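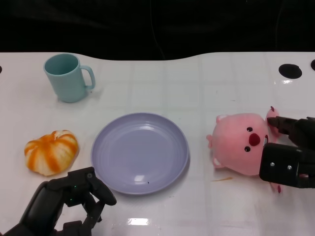
Glare is the first thing to deal with when you set up table segmentation in Brolar, before you touch any of the grasp settings. A glossy white top gives the depth camera bad readings wherever a light reflects in it, and the planner will treat the gap as either a hole or an object. In our test layout the mug, the pumpkin, the plate and the pink plush toy cause little trouble on their own. The bright patch near the front of the table is what upsets the plane fit, along with the smaller shine to the right of centre.

These steps assume Brolar is installed and both arms are calibrated. If they aren't, do the Whitlock calibration page first and come back.

Step 1. Fit the table plane
Open the scene file and set plane_source to depth. Set plane_samples to 1,000. Fewer samples run faster, but the fit then moves from one run to the next. Run the fit and look at the overlay. It should lie flat across the whole top. If it tilts towards you, the glare is being counted, so go to step 2 and then repeat this step.

Step 2. Mask the reflections
Turn on saturation_mask. Any pixel above the limit is dropped from the depth image. Start with a limit of 200 and lower it in small steps until the bright patches disappear from the overlay. Stop if pale objects start to go as well. With a white table there is not much room between the two, and dimming a lamp may do more good than another hour with the slider.

Step 3. Mark the cut-outs
Holes in the table top need to be marked by hand as no-place zones. Draw a polygon round each one in the Justley editor and save it to the same scene file. Include holes that are only partly in view. The planner does not guess at what lies outside the image.

Step 4. Attach the held object
When a gripper closes on something, call attach_object with the name of the arm. This moves the object's points out of the table map and into the arm's own collision shape. Leave it out and the planner will refuse every path, reporting that the arm is already in collision. Soft toys squash, so set attach_padding to 2 (the unit is centimetres).

Step 5. Check the place target
Plates are found by their rim. A reflection inside the plate can split it into two regions, and merge_regions puts that right in most cases. Run the place plan in Dradero with the arms disabled and watch the preview through to the end.

Known problems
The mug handle is sometimes segmented as a separate object. Marisol Zamora has a patch for this in the March branch. Until it is merged, raise min_cluster and refit.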